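Move-Out Inspection Checklist, With My Comments
Upstairs unit, Surville Street
Filled in August 4, 2021

I do one of these every time a long lease ends, and I've started typing up the comments because my handwriting on the clipboard gets worse with every room. The bones of it come from the Govance rental checklist, the two-page one, but I've crossed out the pool section and added things I care about. Marks are OK, FIX, or WATCH. WATCH means I'm not paying for it this month.

ENTRY AND STAIRS

Front door closes and latches without a shove: OK
Deadbolt turns smoothly from inside: OK
Handrail tight along full length: FIX
Stair treads, no lifted edges: OK
Light switch works at top and bottom: WATCH

The handrail wiggles at the third bracket, and I can feel the screw turning in the plaster when I lean on it. Longer screw, proper stud, done. I want it finished before anybody carries a couch down those stairs, so it goes at the top of the list. The three-way switch does work, but you have to press the bottom one kind of firmly (I did it a dozen times and it missed once). If it misses again in March when I'm back for the spring walk-through, I'll swap it.

KITCHEN

Range burners all light: OK
Anti-tip bracket behind range: FIX
GFCI outlets trip and reset: OK
Under-sink cabinet dry, no staining: WATCH
Fire extinguisher gauge in the green: OK
Range hood fan runs on both speeds: OK

Please, please check the anti-tip bracket on your own stove. Open the oven door, have a look at the back foot, give the whole thing a gentle tug forward. Mine slid right out. Somebody pulled the range to clean behind it (good for them!) and pushed it back without hooking the foot in. It's a five-minute job and I'm doing it before I leave today.

There's a ring under the sink that feels dry. I ran the tap for a good while, filled both basins and let them go at once, and put a paper towel under the trap. Nothing on the towel. I've drawn a pencil line around the ring with today's date next to it, so next time I'll know if it grew.

BATHROOM

Exhaust fan pulls a square of toilet paper and holds it: FIX
Toilet doesn't rock: OK
Caulk at tub, no gaps: FIX
Water heater setting checked at tap: OK
Grab bar takes my full weight: OK

The fan makes plenty of noise and moves almost no air. I took the cover off and vacuumed a gray felt blanket out of it, and it still won't hold the paper, so I'm guessing the flap outside is stuck. That means the tall ladder and a second person. The caulk is my own work from a while back and I'm not proud of it.

BEDROOMS

Smoke alarm in each bedroom and in the hall: OK
Alarm date on back still good: FIX (hall only)
Window opens fully and stays up by itself: OK front, FIX back
Outlet covers, no cracks or heat marks: OK
Space heater, if any, well clear of bedding: OK
Window blind cords tied up high: FIX

The bedrooms take me longest, mostly on account of the windows. A bedroom window is a way out, so I open every one as far as it goes and let go of it. The front one sat there like a champ. The back one slid down slowly, and a window that comes down by itself is no good to anybody climbing out in the dark. It needs a new balance on the left side. I've ordered that part from Pacheco Hardware before and they usually have it in a couple of days.

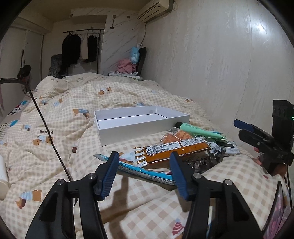
The hall alarm went off nice and loud when I pushed the button, which fools a lot of people. The button only tells you the horn and the battery are fine. The sensor wears out on its own schedule, and the date on the back of this one has come and gone. I'm replacing it with a combination smoke and CO unit, same as I put downstairs.

Blind cords get tied up on a cleat, every window, every time, whether or not there are kids on the lease. Guests have kids. I used to leave this to the tenants and I don't anymore.

LAUNDRY CLOSET

Dryer duct is metal, not crushed: FIX
Lint screen clean: OK
Washer hoses, no bulges: WATCH
Floor drain clear: OK

Crushed flat as a pancake behind the dryer. I pulled the machine out, took off the duct, and shook it over a trash bag, and let's just say I needed a bigger bag. New rigid duct going in, with the elbow turned so the dryer can sit closer to the wall. Hoses look okay but they're the plain rubber kind, and I'd like braided.

ELECTRICAL PANEL AND METERS

Panel labeled and readable: FIX
Clear floor space in front of panel: OK
Water meter reading recorded: 1,684
No scorch smell, no buzzing: OK

Half the labels say "lights." Which lights! I'll spend an evening with a lamp and a notebook and redo them all.

COST NOTES

I set aside 2,000 for this turnover. The Asidden estimate for the window and the fan flap together came in at more than 300, and I can live with that, as long as they bring their own ladder. The rest is parts and my own Saturdays.

STILL TO DO BEFORE KEYS CHANGE HANDS

Handrail bracket
Hall alarm
Back window balance
Dryer duct
Tub caulk
Blind cords
Panel labels

Anti-tip bracket is done — I hooked it in and tugged twice. Spare keys are in the kitchen drawer with the appliance manuals, and the garage remote needs a battery.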